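소식지 3월호 | 자동화 장비 시험실

핸드헬드 그리퍼 두 종 비교 시험, 1차 결과

2019년 3월 1일

시험실에서는 2월 한 달 동안 손에 들고 쓰는 그리퍼 두 종을 비교했다. 하나는 지난해부터 써 온 Dobson형이고, 다른 하나는 Flekalton 설계를 바탕으로 새로 출력한 링크식이다. 두 종 모두 같은 카메라와 같은 기록용 컨트롤러를 달고 시험했다. 작업은 컵 옮기기, 수건 접기, 서랍 여닫기로 정했고 작업자는 매일 순서를 바꾸어 두 그리퍼를 번갈아 사용했다.

기록한 시연은 모두 214회다. 이 가운데 204회는 영상과 손가락 벌림 값이 끝까지 맞게 저장되었다. 나머지 10회는 컨트롤러의 시간 기록이 중간에 끊겨 집계에서 뺐다. 끊김은 Dobson형에서 7회, 링크식에서 3회 나왔는데, 케이블을 바꾼 뒤로는 어느 쪽에서도 다시 나타나지 않았다.
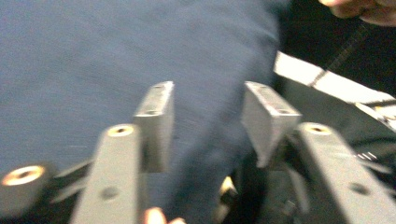
손가락을 벌린 회색 그리퍼. 링크 끝에 황동색 나사 인서트가 보인다.

링크식은 손가락 패드가 나란히 움직여 얇은 천을 잡을 때 유리했다. 수건 접기에서 한 번에 모서리를 잡은 비율은 링크식이 높았고, 컵 옮기기에서는 차이가 거의 없었다. 서랍 작업은 Dobson형이 나았다. 링크식은 폭이 넓어 좁은 손잡이에 넣으면 바깥쪽 링크가 먼저 닿는다.

카메라 쪽에서는 흔들림 번짐이 문제로 남았다. 작업자가 몸을 돌리거나 빠르게 이동하면 손가락은 비교적 또렷해도 배경은 옆으로 크게 번진다. 노출 시간을 줄이면 번짐은 덜하지만 형광등 아래에서 화면이 어두워진다. 조명을 보강한 뒤 같은 조건으로 다시 찍어 볼 예정이다.

내구 시험도 시작했다. 링크식 한 대를 2,000회 여닫은 뒤 인서트의 헐거움과 패드 표면의 마모를 확인한다. 여닫기 40회마다 벌림 값을 다시 재고, 처음 값과의 차이를 시험 일지에 적는다.

3월에는 Prarotham 컨트롤러를 연결해 손가락 벌림 값의 지연을 비교한다. 시험은 Nurnavdale 작업동에서 이어지며, 도면과 출력 설정은 공용 폴더의 그리퍼 항목에 올려 두었다. 패드 교체용 부품이 필요한 팀은 출력 일정표에 수량을 적으면 된다.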